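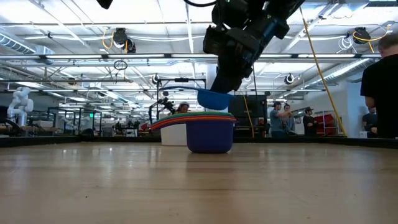 Dear Henrike, dear list, the question of whether a machine can do the small work of a kitchen has been on this list longer than I have, and I want to answer it from the side of the person who puts things away. At Pludetti I was for 4 years the one who closed the dry-mix room. Closing the room means washing, drying and nesting the measuring cups, and then hanging up the aprons, and it is a job which appears in no description of my post. If you look at how the blue cup is held over the stack, by the side of the bowl, with its handle free in the air, you see already the part of the job I would like to discuss. I would hold the handle. I think almost every person would hold the handle. A machine with two fingers has perhaps a good reason to take the bowl, as the bowl is the part which must arrive in the correct place and the handle is only following it. But then the fingers are exactly where the next rim is.

I quote Henrike's message in full, as some of you have told me you receive only the digest.

Henrike Stöcker wrote:
> Dear all,
>
> After our meeting in May I went back to my notes and I am
> still not convinced. Remigiusz says that within a short time
> we will have a machine at Ñahui that clears the prep table.
> I have heard this for the dishwasher unloading, for the crates,
> for the folding of cloths, and each time the film is nice and
> the kitchen stays the same.
>
> My question is simple. Take the smallest chore we have. No
> heat, no knife, no food, nothing that breaks. Let us say, put
> the measuring cups back one inside the other. Can a machine do
> this yet, in a normal working day, when the cups lie as people
> leave them? If yes, I will be quiet. If no, please can we talk
> about something cheaper, such as a second sink.
>
> I also ask what "can do" means. If a trainee nests the cups
> correctly nine times and the tenth time puts the wrong one in
> first, I don't say that he can't do it. I say he should look.
> Do we allow the same to a machine?
>
> Henrike

I will try to take these in order, but the second question is more interesting to me and I will probably spend more words on it.

First, why the cups are a fair test. Remigiusz wrote to me privately that Henrike has chosen a toy task and that the real work is in the crates. I do not agree. The crates at Skoltley are all one size. They weigh the same when empty, they stack in one way only, and the supplier has made them so that they slide into position even when you are careless. Bimico quoted us for a crate stacker already before I joined, and the quotation was sensible. The crate was designed for being stacked by somebody who is tired. A measuring cup was designed for measuring, and the nesting was added to please the shops.

What must you know for nesting a set of cups? You must know which is bigger. This sounds like nothing. When they stand near to one another, with the same distance to your eyes, it is nothing. When they are spread over a table, the small one in front can fill more of your view than the large one behind. A person moves the head a little and the problem is gone, and he does not notice that he moved it. I asked Leokadia Malinowski, who sorts returned stock with a fixed camera, how her system decides, and her answer was that it does not decide by size at all. It decides by colour, and a person has told it once which colour is which size. I find this a perfectly good method. I do it myself. At Pludetti the yellow was for salt and my hand knew yellow before my head knew anything.

But then you see the weakness at once. We bought a replacement set in which the yellow was another size, and for one week every person in the room was nesting wrongly and blaming the others. 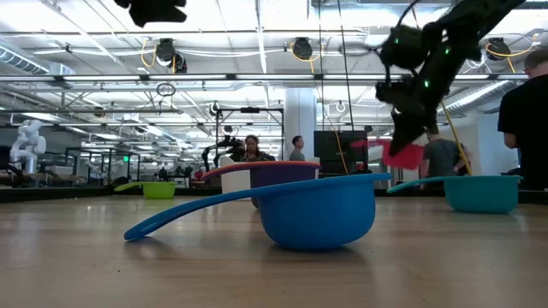 Starting position is the second matter, and I think it is the one Henrike means when she writes "as people leave them". In a demonstration the parts often begin in a row. At closing time in a real room they are where the last hand let go. I have looked for some time at the table with the four cups on it and the red-pink one in the gripper, and I would call this a moderately honest arrangement. The lime-green cup is far back at the left, the teal is alone at the right, and the blue lies close in front of the purple one, so that from this side a part of the purple bowl is hidden. The last point is worth your attention. A machine looking from this height would have to understand that there is a whole purple cup behind the blue, and that its handle passes behind the blue handle. If it goes for the purple with no care it will push the blue. All the bowls I can see well are the right way up, however, and no cup is lying face down. In my room at least one was always face down, on purpose, for draining.

So an upside-down cup would be my first addition to Henrike's test. It must be turned over, and with one hand on a flat table this is not trivial. I tried it last evening in my kitchen with only thumb and first finger of the left hand. Please try it too. You will find that you use the handle as a lever, or you pull the cup to the edge of the table and let it tip, and both of these are tricks which you learned as a child and cannot explain to any supplier.

My second addition would be a wet cup. Two wet plastic cups stick together by suction, and then you lift one and receive two. A person feels the weight. A machine may feel it also, if somebody has paid for that, otherwise it must look.

My third addition is a cup which does not belong. In every drawer there is one from another set, with a slightly thicker lip, which goes in and never comes out again.

Now to the question of "can do". Lâm, I ask myself, what did they ask of you in that room? They asked that the cups were nested in the morning. It was never written that I must be quick, or that I must get it right at the first attempt. I often did not. I put the green in, I saw that the red was still on the table, I took the green out. The whole correction took perhaps two seconds and would not be called a failure by any supervisor. I would give the machine the same permission, under the condition that it sees its own mistake. That is for me the border. A machine which nests wrongly, looks, and takes apart again is a trainee. A machine which nests wrongly and then continues to press with the full strength of its arm is a broken cup and a person called from the office.

Henrike, you ask for nine out of ten. I would rather ask for a number of another kind: how many evenings in sequence may the person go home before the machine is finished? When Jabari Lyimo had the label printer with the automatic feed, it printed 300 labels without a fault and we still stood beside it, for we did not trust label number 301. The labour which was saved was zero. The day we began to walk away from it was the day it became useful, and this day came much later than the day it "worked". I think the suppliers measure the first day and we pay for the second one.

Here are the points I would put to any supplier who says yes to the cups:

- Do it with our cups, on our table, under our lamps. Our table is varnished and it shines. I have seen shiny wood give a reflection nearly as strong as the object, and I would like to know what the camera thinks about this.
- Let one of us put the cups down, and let that person be in a bad mood.
- Do it 12 times without touching anything between, and show us also the ones that went wrong.
- Remove one cup and say nothing. I want to see if it waits for ever.
- Tell us who comes when it stops, and from which town.

About the money I have little to say. Remigiusz has the figure of 491 for the service visit alone, and he has not told me if this is with tax. For this amount I would nest the cups myself for a long time, and with a friendly face.

So, my answer to the first question. Can a machine take a cup by the bowl and bring it over the stack? I believe yes, and I believe it without much difficulty. Can it do the chore, in the meaning of Henrike, in a normal working day with nobody standing near? I have not seen it. I have seen pieces of it. Taking, carrying and setting down are pieces, and I don't want to make them small, for I remember when the taking alone was the subject of a whole afternoon on this list. But the chore is also the face-down cup and the wet cup and the stranger in the drawer, and knowing that you are finished.

On the second sink I am in favour. I would put it on the left of the door where the flour scale stands now, and move the scale to the window side, if Jabari can confirm that the shelf there takes the weight. The drain is already under the floor at that place. Somebody should measure the depth of the cupboard before we order, as the last time we had to return the tap.

Leokadia, could you please send me again the sheet with your colour codes? I saved it under a name which I cannot find.

With kind regards,
Lâm Trịnh

P.S. The bag of small lids which was left on the windowsill at Skoltley is with me. Please write to me directly and not to the whole list if it is yours.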